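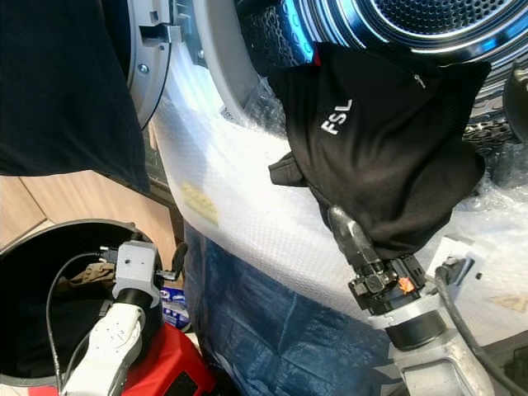 Dovhaniuk Zistley two-arm laundry kit: review

Posted March 18, 2024 by Svyatoslav Pasichnyk

The Zistley is sold as a pair of arms that will move clothes between a bin and a front loader. It doesn't wash, dry, iron or fold. You still need the machine, the powder and a person to tell it when to start. I ran it for 12 loads at our workshop in Wornesside to see whether it could take over the one chore everyone there avoids, the rags and work shirts.

Hire was $3134 for the trial, including delivery and a setup visit. Dovhaniuk will also sell it outright, but wouldn't give me a price without a site inspection, so I can't comment on that.

Setting it up

Allow most of a day. The arms have to be placed so that one can reach down into the bin and the other can reach the drum, and there isn't a lot of slack in either direction. I had it slightly too far back on the first attempt and the right arm could touch the gasket but couldn't get past it. Moving it forward meant redoing the calibration from the beginning.

A round bin works better than a square one. Clothes collect in the corners of a square tub and the fingers don't get in there well. Keep the bin on the side of the arm that uses it and don't bump it with your foot once it's running.

The Flalto control software runs on a laptop. It's clear enough, though the menus are wordy and the emergency stop on screen is too small. Use the physical button. Updates kept asking to install in the middle of a load until Kwesi Asante, who shares the workshop with me, found the setting to switch that off.

Picking up clothes

The grippers pinch, and they pinch hard. A black T-shirt with white lettering gets bunched up in one fist-sized handful with a sleeve hanging off to the side, and goes to the drum opening like that. For washing this doesn't matter. A shirt can go in any way it likes. I checked a few of the thinner shirts afterwards for pulled threads and found one I'd blame on the gripper.

The hanging sleeve is a bigger problem. It catches on the lip of the door, and when the gripper opens the whole shirt can slide back out and land on the floor. A person tucks the sleeve in with a knuckle without thinking. The Zistley goes back to the bin for the next item and leaves the first one where it fell. You can tell it to check the floor, but only by stopping the job and starting a different one.

Socks are hit and miss. Towels are the best thing for it, being thick and easy to grab, although a bath towel needs two or three pushes to clear the opening. I wouldn't give it anything with a drawstring.

Over the trial I put 426 pieces through, and I picked up plenty of those by hand. The slowest load took nearly 52 minutes to get into the drum. I can do the same load in a couple of minutes while talking on the phone.

Dark fabric

Heavy dark clothing gave it the most trouble. The kit relies on small cameras at the wrists for the last part of the reach, and once a wrist is right up against something like a sweatshirt or trousers there is very little to go on. Most of what the camera sees is near-black cloth with one long fold or seam down it. The part of the room that does show is washed out and much of it nearly white, with legs in blue jeans and a pale bench in it.

I tried dimming the lights, which helped with the glare and made the dark cloth worse. A lamp placed low and to one side was the best compromise. Dovhaniuk's support people answered within the day and suggested much the same thing, plus keeping people out of the background. In a workshop our size that's hard to do.

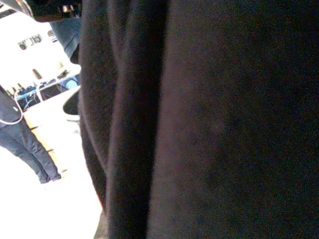

Emptying the machine

Unloading is slower than loading. Clothes that have been through a spin cycle stick flat against the drum, and the fingers scrape around the holes looking for an edge. It did find one more often than I expected. Long sleeves wrap around each other, so you get one item or four. Four usually means some of it ends up on the floor, and clean washing on a workshop floor goes straight back in the bin.

It won't look to see if the drum is empty unless you ask for an extra pass. I left a sock behind twice before I made that a habit.

Noise and space

It's quieter than the washing machine. There's a whine when both arms move together and a click when the grippers close. The footprint is more of a nuisance than the noise, as you can't walk past the front loader with the arms in position, and I wouldn't run it with kids or a dog about.

Would I keep it?

No, not at that price. Kwesi would have kept it for the towels alone, and if you run a gym or a salon and wash nothing but towels, it may be worth asking for a trial of your own. It will grind away at a bin of them while you do something else nearby.

For mixed household washing it needs too much minding. I had hoped to leave it overnight in January, when we were flat out, and never felt comfortable doing so. Machines can do part of this chore now, slowly, with a person in the room. I've sent the kit back and the rags are my job again until Kwesi's turn comes up.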